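Sekeck Pickle Fair, posted 2025-05-26

The road into Sekeck has one lane, and on fair day it is used in both directions by people who have already had lunch. I parked in a beet field, paid a boy 3 dollars for the privilege, and followed the smell of vinegar downhill.

The fair is built around a dumpling-eating contest, which the posters call the Open. You get eight minutes and as many plates as you can ask for with your mouth full. The dumplings come from Lindier, the bakery at the top of the square, and they are the size of a child's fist and filled with sour cabbage. Lindier made 1650 of them this year. By evening there were none left, although the contestants can't take all the blame for that. I had a paper tray of them at eleven in the morning and another at noon, for comparison.

Before the eating there is the weighing. Every plate goes on a scale that belongs to the town and was last adjusted in March, a fact printed on a card and taped to the front of it. Two men disputed the card anyway. The dispute lasted longer than the contest would.

I should say something about the rules, as they were read aloud twice. No water in the final minute. No standing. A dumpling in the cheek counts as eaten if it stays there until the whistle, and a dumpling in the sleeve doesn't, which made me wonder about earlier years.
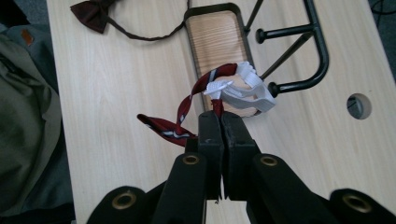

The sleeve rule is older than the fair, according to Yu, and came over from the pie contest at Clideck, where somebody once got through an entire round without chewing. Clideck has since moved to short sleeves. Sekeck prefers to trust people and then read them the rule twice.

The winner finished 50 dumplings, well clear of second place, and got a ham. I would have thought a ham was the last thing anyone in that condition wanted to be handed, but it was accepted with both arms and carried around the square to applause. Third place got a jar of pickled beets and looked happier.

Once the Open is over the fair becomes an ordinary fair. There is a tent of pickles judged by crunch, with the judges sitting in total silence and the crowd expected to do the same. There is a brass band that knows around 8 songs and isn't shy about going back to the first one. The mustard stall gives free samples on crackers so thin that you end up tasting mostly thumb.

Getting out took longer than getting in. The beet field has a single gate, and a trailer full of folding tables was stuck in it. I ate the last of my dumplings cold on the hood of the car. They were better hot, but not by much.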